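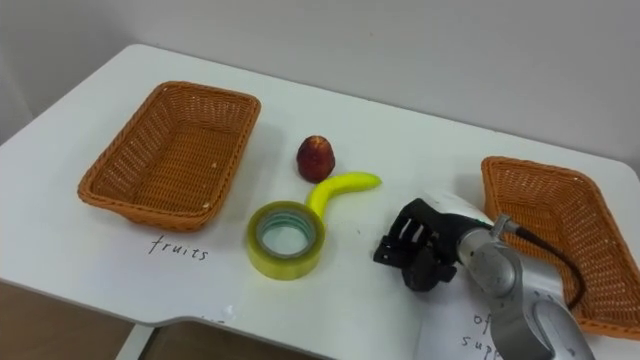
# Prindetti to switch wicker imports to heat treatment

Nov 6, 2023

Prindetti will stop using gas fumigation on woven household goods received at its Greveddale warehouse and will treat them with dry heat instead. The homeware distributor confirmed the change in a notice to its wholesale accounts. Gas treatment ends when the present supply contract runs out in February. Goods already booked for fumigation before that date will be processed as ordered and keep their existing certificates.

The new treatment will be carried out in a chamber built and operated by Nustidance on the north side of the same site. Wicker, rattan, willow and seagrass items are covered. Bamboo poles, solid wood furniture and anything with a foam or glued fabric liner are excluded and will go on being handled by an outside contractor.

Insects that bore into cane and willow can survive a long sea passage and emerge weeks after the goods have reached a store. Fumigation deals with them well, but the cartons have to be aired out before release, and the gas in use at Greveddale is becoming harder to buy. The notice gives supply as the main ground for the change and says the price difference is small in either direction depending on energy rates.

## Treatment schedule

The schedule calls for a core temperature of 60 degrees Celsius held for 135 minutes. Timing starts when the slowest probe in the load reaches the set temperature. Air temperature in the chamber does not count toward the hold. Probes are placed in the center carton of each pallet and in the lowest carton on the side away from the fans, where warm-up is slowest.

Humidity is controlled during both warm-up and cool-down. Cane dried too quickly becomes brittle at the bends, and the first place it fails is usually the rim, where the strands are pulled tightest over the border rod. The operating sheet sets a floor of eight percent for the moisture content of the material after treatment. Loads that come out below that figure are held in a conditioning room until they recover, and a sample is flexed by hand before release.
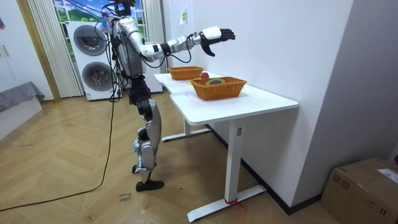
*A humanoid robot at a white standing desk, one arm extended over the baskets.*

Cartons must be vented. Suppliers that ship in sealed plastic inner bags will have to change to perforated bags or paper wrap, and the notice asks for the change to be made on all orders leaving the factory after the new year. Sealed bags trap moisture during cool-down and can leave mildew spots on pale willow. Desiccant packets should be left out of goods bound for the chamber and may be added again at repacking.

Nested sets are a separate problem. When trays or baskets are stacked tightly inside each other, the inner walls heat much more slowly than the outer ones, and a probe between cartons will not pick that up. Prindetti will require one probe inside the nest for every nested line, and the supplier must list the nesting arrangement on the packing sheet. Lines without that information will be unstacked at the supplier's cost.

## Trial results

Nustidance ran the chamber on mixed stock over the summer. According to the notice, 89 pallets were treated in the trial, all from the Manríquez weaving works, which supplies most of Prindetti's storage range. Pallets were sampled after treatment and the samples kept in closed tubs to check for emergence. No live insects were recorded in the samples during the holding period.

Finish damage was limited to lacquered goods. Clear shellac softened and stuck to the wrap on several cartons, and one dark stain came out blotchy. Water-based finishes and plain oiled cane showed no change in the inspection log. Manríquez has since moved its shellac lines to a water-based coating, and other suppliers are advised to send test pieces before committing a full order.
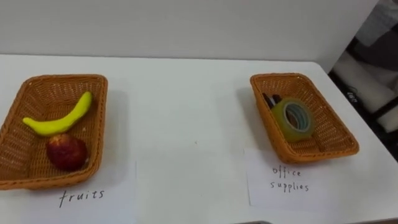

Dimensional change was measured on rectangular trays, which are more prone to twisting than round forms. The trial report puts the movement within the tolerance already used for incoming inspection, in which a tray placed on a flat surface may rock slightly but must not lift visibly at more than one corner. Handles attached with nails loosened more often than handles woven into the body. The report recommends that nailed handles be checked after cool-down and tightened where needed.

Color was also compared before and after. Orange and brown tones darkened a little in unfinished cane. Matched sets should go through the chamber in the same load to avoid a mismatch on the shelf. Replacement pieces sold singly are likely to differ from sets treated earlier, and retailers have been told to treat this as normal variation in the material.

## Effect on deliveries

Turnaround at Greveddale should be shorter once the chamber is in regular use, mainly because the airing period is dropped. The notice makes no promise on lead times for the first weeks. Loads will be grouped by material thickness, so a small order of heavy willow may have to wait until enough similar stock is on the dock. Fine seagrass and split cane are expected to move fastest.

Receiving hours are unchanged. Carriers will use the same gate, but wicker pallets are to be dropped at the north dock and kept apart from general stock until treatment is complete. Treated and untreated goods may not share a bay. Each treated pallet will carry a printed label with the load number, and the temperature record for that load will be available to the account holder on request.

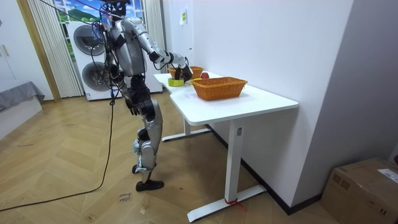 Pallet height is limited by the clearance under the fan plenum. Pallets built too tall for the chamber will be broken down and rebuilt, and the handling charge in the current rate sheet will apply. Stretch wrap should be applied in open bands, with the top left uncovered. Corner boards are permitted if they do not block the carton vents.

Returned goods present a gap in the new procedure. Baskets sent back by stores have often been kept near other natural-fiber products and can pick up insects after their first treatment. For now all returns in the covered materials will go through the chamber a second time before being put back into stock. Repeated heating was not part of the summer trial, and Nustidance plans to test it on damaged pieces over the winter.

Certificates will change in form. The present fumigation certificate names the gas and the dose; the heat record will list probe positions, time at temperature and moisture content on release. Accounts that ship onward to other markets should check whether the receiving authority accepts a heat record for woven goods. Where it does not, Prindetti will arrange outside fumigation at the customer's expense.

Packing sheet templates with the added nesting field are available from the Greveddale receiving office. Test pieces should be marked with the supplier code and the finish used.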